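Brinden 65 Flat Spacer Ring

Item: flat metal ring, round center hole
Sold: singly or in packs of 12
Reviewed by Albertina Loureiro

Every maker of spacer rings says theirs is "dead flat." We've stopped repeating that. A ring this size can look perfect on the shelf and still rock when you set it on a good surface plate, so we check a few out of every batch and send back the ones that rock.

The Brinden is the plain choice. Kolev charges more for a polished face, and we have yet to hear from a customer who could tell the difference once the ring was bolted down. Zirnberg claims a "lifetime" finish. Whose lifetime, they don't say.

What you get is a ring. It won't cure a bent shaft or quiet a worn bearing, whatever the forum posts promise. If your gap changes as you turn the shaft by hand, save your money and find out why first.

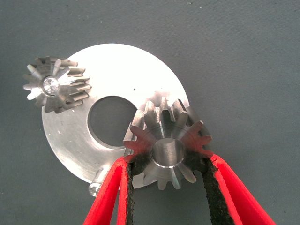

Measure your old spacer before ordering, in more than one spot. The Fetitz chart that gets passed around online has two sizes swapped, and we take back a lot of rings on account of it.

Returns: 16 days, unfitted only. Rings with bolt or clamp marks are yours.
Shipping: free on orders over $40.
Price last checked 6 Jul 2018.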